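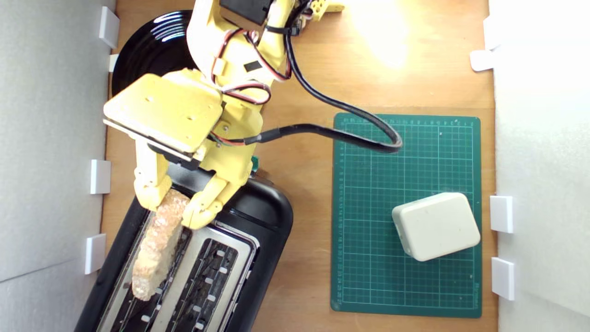 Slice of bread over the toaster

The Ustwood Fire: Complete Series on Disc
Catalogue number 1031
Format: four DVDs in a card box, with printed transcript book
Running time: 300 minutes
Language: English, with English subtitles
Region: all regions
Age advice: 15 and over

The Ustwood Fire is a documentary series in six episodes. It follows the case of two brothers who were sent to prison for the burning of the Lyons Street cinema, and the long work of their family to have the case opened again. The series was first shown in November in the late evening, and many viewers have written to us to ask for a copy they can keep.

The box has all six episodes in the full length. For television some of the court parts were made shorter, and in this edition they are put back. The second episode is the most changed. It now has the whole interview with the fire inspector, and also the recording of the telephone call to the station, with subtitles for the places where the voice is difficult to hear.
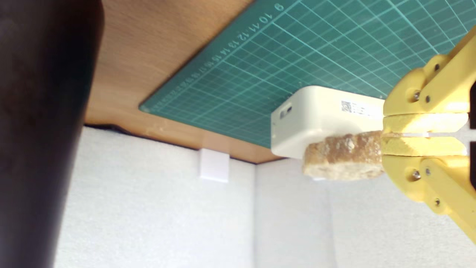

Jistusley Television, Disc and Archive Department

The transcript book
Each box comes with a book of 300 pages. It contains every word spoken in the six episodes, with the time on the disc printed at the side, so that you can find a sentence quickly. Our researchers read 4000 pages of court papers for the series, and at the back of the book there is a list of the ones which are quoted. The papers themselves are not printed.

Extra material on disc four
Interview with the family, recorded after the first broadcast
Walk through Lyons Street with the film crew
Radio report from the first day of the trial (sound only)
Trailer

Please note that the family interview speaks about events after episode six. We advise to watch it last.

Libraries and schools
The normal box is for home use. If you wish to show the series to a class or a public group, please order the Potow edition. It has the same discs and the same book, but the price includes a licence for showing in one building. For more buildings, write to us before you order.

Delivery and returns
We send the box within five working days. A sealed box can be returned within 30 days. If one disc does not play, you do not need to send back everything — tell us the number printed on the disc and we will post a new one.

Also available
Transcript book without discs
Soundtrack, download only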